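Guides > Kitchen > Drodico Snack Drawer > Setting up

We use cookies to remember your language and your place in the guide. Accept | Manage choices

Section 4: Filling your Drodico drawer for the first time

Small sealed packets are what the Drodico drawer does best, and filling it is the fun bit!
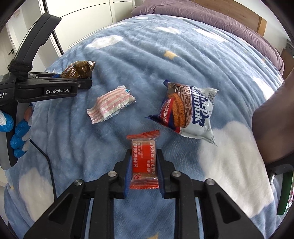
4.1 Before you start

Wipe the tray with a soft, slightly damp cloth and let it dry. The dividers arrive flat in the lid (look under the card sleeve, they're easy to miss).

1. Slide the drawer out until you hear the first click. Keep pulling gently and it will come to a full stop.

2. Press each divider into its slot with the rounded corner facing up. The slots are 40 mm apart, so you can make narrow lanes for single bars or skip a slot for fatter packets.

3. Stand your packets on end, seals at top and bottom, with the best-before dates facing you. They stay put beautifully once a lane is full.

4. Push the drawer back until it clicks twice.

NOTE: The Povton model has fixed dividers. Go straight to step 3.

CAUTION: Do not load more than 13 kg into one drawer. The runners will carry it, but the soft-close won't thank you.

4.2 Setting the freshness dial

The dial on the front opens the little vent at the back, and it's a lovely thing to use. Turn it to 40 for crackers and crisps, 80 for dried fruit in paper bags, and 100 if you are airing the drawer after a wash. Sealed packets are happy at any setting.

5. Turn the dial clockwise only. If it feels stiff, ease it back to the start and try again.

6. Leave the drawer shut overnight before you judge the setting. In July, or in any warm kitchen, go one mark lower than you normally would.

CAUTION: Never put hot food or open liquids in the tray.

4.3 Stacking a second drawer

Two drawers together look terrific, and it takes no tools at all. Take the rubber feet off the upper unit, line up the four pegs and press down firmly on both sides. If you have the Maltovholm wall bracket, fit that first (Section 6).

NOTE: Keep the rubber feet. You'll want them if you ever split the stack.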